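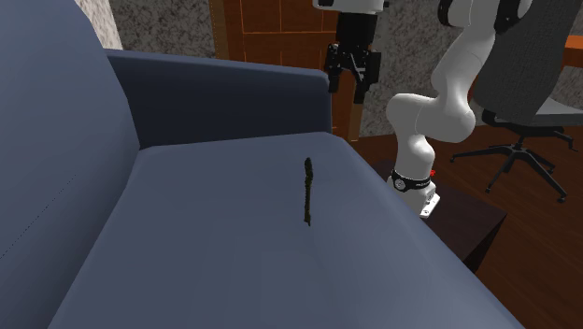
Text: Yi-an Bang
Filed under: Factory visits

Friday morning at the Hulex sofa factory in Larley

In March the Hulex factory opens its doors to the public for one Friday, and this year I had finally a free day to go. I have lived in Larley for 13 years and passed the building many times on the bus, but I had never seen more of it than the gate and the long brick wall. My friend Renata Leiva, who wanted to learn how to repair her own armchair, came with me.

The tour begins at nine o'clock in the room where the drivers usually drink their coffee. We received a paper badge and a pair of yellow ear plugs. Our guide was Czesław Szewczyk. He started in the frame shop as a young man and is now responsible for the training of new people. He speaks softly, so my advice is to stay in the front of the group, especially near the saws.

We were some 18 visitors. A few were students from the technical school, and there was one couple that had ordered a sofa and hoped to see it being made. They did not see it, because the order was planned for the next week, but they took this well.

The frame shop comes first. The wood arrives already dried and is stored for a time inside the hall before it is cut. Mr. Szewczyk showed us a piece that had been cut too early at a time when the shop was in a hurry. It was bent like a banana. The corners of each frame are glued, and then a block is screwed into the inside of the corner, where the customer will never see it. I asked how a buyer can know if the block is there. He answered that you should lift one front leg of the sofa a little from the floor. If the other front leg comes up soon after it, the frame is stiff. If it stays down for a long time, the frame is twisting. Renata wrote this in her notebook, and I tried it at home the same evening. I will not tell the result of our own sofa.

After the frames we went to the springs and webbing. I had expected a machine for this work, but the webbing is pulled by hand with a wooden tool and fixed with staples. The woman at the bench let one of the students try. He pulled with all his weight and the band was still too loose, and she did it again with a small turn of the wrist. The sound is important, she told us. A good band gives a low tone when you hit it with a finger.

The foam room was the part I liked the least, I must admit, mainly for the smell. It is also the place where the most is decided about comfort. A seat cushion at Hulex has a firm core with a softer layer over it, and the back cushions are filled in a different way, with loose fiber in sewn channels. If the channels are missing, the filling falls to the bottom after some months and the cushion looks like a sack. We were allowed to sit on different samples with the eyes closed and say which one was the firmest. I was wrong both times. 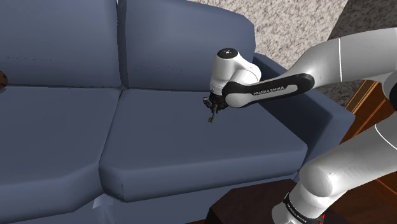 Two seat cushions, two back cushions, slate-blue upholstery.

Then came the cutting of the fabric. Ilse Dekker is the head of this department, and she spoke to us for almost half an hour, longer than was planned. With a plain cloth she can lay the pattern pieces very close together. With stripes it is necessary to lose a lot of material, so that the lines continue from the back to the seat and down over the front. She prefers plain cloth, but for another reason than I thought. On a plain sofa every seam is visible and there is no pattern to hide a mistake, and she likes this kind of difficulty. She also warned us about velvet. All the pieces must lie in the same direction, or one cushion will look darker than its neighbor under the lamp.

In the sewing hall we had only a short time. The machines there are very loud, and nearly all the explanation was lost. I understood that the thread is chosen one shade darker than the cloth, as a lighter thread catches the eye. The covers are then pulled over the cushions with help of a thin plastic film, which is taken out afterward through the zipper.

We ended at the test room, where a heavy form presses on a seat, goes up, and presses again, all day long. It is very boring to look at and I stayed there longer than anywhere else.

Before leaving there was soup in the canteen, and the possibility to ask questions. Renata asked about her armchair. Mr. Szewczyk advised her to take a photo after every layer she removes, and to keep the old cover in one piece as far as possible and use it as the pattern. He also wrote down the name of a shop, Tsegaye, behind the train station, which sells webbing by the yard. We walked there directly. It is a narrow shop with rolls up to the ceiling, and the owner was very patient with our questions.

Some practical information for those who want to go next year. The visit is free, but you must register at the reception desk or by telephone. The tour took us a little over 2 hours without the soup. Closed shoes are required, and a man in our group with sandals had to wait for borrowed ones. There is an elevator to the sewing hall, but you must ask for the key. The bus stops at the gate, and the parking lot was already full when we arrived. Photography is not allowed in the cutting room.

Renata has now the armchair open in her kitchen. Under the old cover she found another cover, green with small leaves, and she has not decided yet which of them she will copy.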